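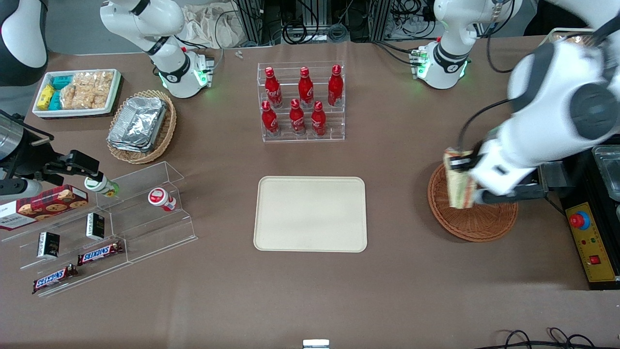

Figure 4. The Merodmont cell during a tray-filling run. The left arm holds a wrapped sandwich above a round wicker basket; the right gripper is at the acrylic shelf.

3.2 Cell setup and daily upkeep

All runs reported in this paper were made on one cell, Merodmont, at our Parnwood site. The cell has two arms that share a single tabletop. Goods are laid out along the sides and back of the table, and the beige tray that receives the order stands in the middle, where both grippers can reach it (Figure 4). Drinks are kept on a tiered stand behind the tray. We placed the bottles in two rows at different heights so that a gripper can close on a back-row bottle without touching the one in front.

Stock positions are set by hand before each session. An operator compares the table with a printed layout sheet and moves anything that has drifted. The clear acrylic pieces gave us the most trouble. They slide easily when a finger brushes a lower step, and their edges are hard to pick out in the camera images. In June we began fixing them to the table with removable putty, and we now check their corners against pencil marks at every restart. Baskets and snack trays are left free, as a small shift there does not affect the grasp.

Each arm is homed at power-up and then sent to three touch points on the table. If the measured height at any point differs from the stored value by more than 2 mm, the run is not started and the base bolts are checked. This happened on four occasions. Two were traced to a loose bolt under the left arm, one to a crumb under the touch plate, and one was never explained.

The fingers are the parts that wear fastest. Film wrapping leaves a thin residue on the pads, and grip on packaged sandwiches falls off before any wear can be seen. Pads were wiped with alcohol at the start of each session and replaced after 329 grasps. We arrived at this interval from a bench test in which the first slip on wrapped goods came at grasp 206 with unwiped pads. The replacement pads are cut from Mamarska sheet and glued on. They need 24 hours to cure, so a second set of fingers is kept ready.

Cables are inspected once a week. The bundles behind the table hang from the aluminum framing with enough slack for the full reach of both arms. An early fault, in which the right gripper stopped responding near the front of its range, came from a connector pulled partly out of its socket. The connector was refitted with a locking collar, and the fault did not return.

The emergency stop is mounted on the control box at the right side of the table and is tested before the first run of the day with both arms moving slowly. After a stop, the operator opens the grippers by hand command, removes any held item, and homes both arms again. Runs that ended this way were logged but left out of the 3,027 grasps analyzed in Section 4. The joint offsets used throughout are those of the last full calibration, made with the Gavalas routine on Nov 5, 2024.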